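Storing a play mat and small toys in a bedroom with no closet

Forum > Home > Organizing and Decluttering

maplecrank
Posted in January, 9:14 am

We moved into the upstairs unit on Dromcombe and the second bedroom has no closet. It has a bed, a dresser that is already full, and a window that gets sun all morning. My kid plays in there, so the play mat and the toys live in there too.

The mat is the main problem. Every time I put it away I end up with it hanging over the end of the bed, and then it has to come off again at bedtime. The small toys go in a white cardboard box with no lid. The box also collects things that are not toys. I pulled the battery charger out of it twice last month and it's back in there again.
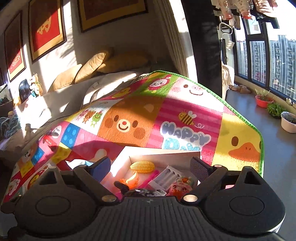

The box and the mat at the end of the bed, morning

What I want is one place for the mat and one for the small stuff, without buying a big piece of furniture. The room is small. Has anyone dealt with this?

tworivers_994
9:40 am

Roll the mat, don't fold it. We had one that was folded for a winter and the creases never came out. Two strips of hook and loop tape around the roll and it stands up behind the door.

As for the charger, I would get that out of the toy box today. Ours lives on top of the fridge.

pinebluff
10:02 am

I disagree on rolling. Depends on the mat. A thin one rolls fine, but a thick one wants to spring open and the kid will pull it down on himself. Flat under the bed is better if there's room. How high is the bed off the floor?

maplecrank
10:15 am

7 inches. There's nothing under there now except dust. I don't know if the mat would go flat without sticking out one side.

pinebluff
10:21 am

Then measure the mat and try it. If it sticks out a little on the wall side it doesn't matter.

Gretel5
11:30 am

I would leave the mat where it is. The bear and the HAPPY lettering look cheerful, and it's on the bed in the daytime when the bed isn't being used. Moving it at night takes ten seconds. I think people on this board put too much work into hiding kid stuff.

I'd change the box, though. Cardboard gets soft at the corners and then the whole thing goes when you pick it up full. I use the Fomari bins, the shallow ones. They're easy to wipe out and a kid can see what's in them.

tworivers_994
11:48 am

The Fomari lids crack. I've had two go. I like the Proltier ones better, but they cost more.

Gretel5
11:55 am

I don't use the lids.

kaplan_street_mom
12:37 pm

Lurker here, over on Kaplan. Watch the sun if you leave the mat out. Ours faded on one half and the backing got tacky where the light hit it every day. If the bed gets that much sun I'd turn the mat around once in a while or put it away by noon.

Also, for the small toys, sort by size. The corn and the pink one with the big eyes can go in an open bin. Anything like the little orange figure I would put in a zip pouch inside the bin or you'll be finding it with your feet.

pinebluff
12:50 pm

A pouch inside a bin is one step too many for a kid. Mine would dump both.

kaplan_street_mom
1:04 pm

Mine does the pouches fine. She's older, so maybe that's it.

maplecrank
8:26 pm

Tried the mat under the bed tonight. It goes in flat if I slide it from the foot end, with a few inches showing. Had to vacuum first. The charger is in the kitchen drawer. I'm keeping the cardboard box until it falls apart and then I'll look at the shallow bins.

The clothes pile on the left side of the bed is a separate thread.

tworivers_994
8:41 pm

Put a hook on the back of the door for the clothes. Two if there's room.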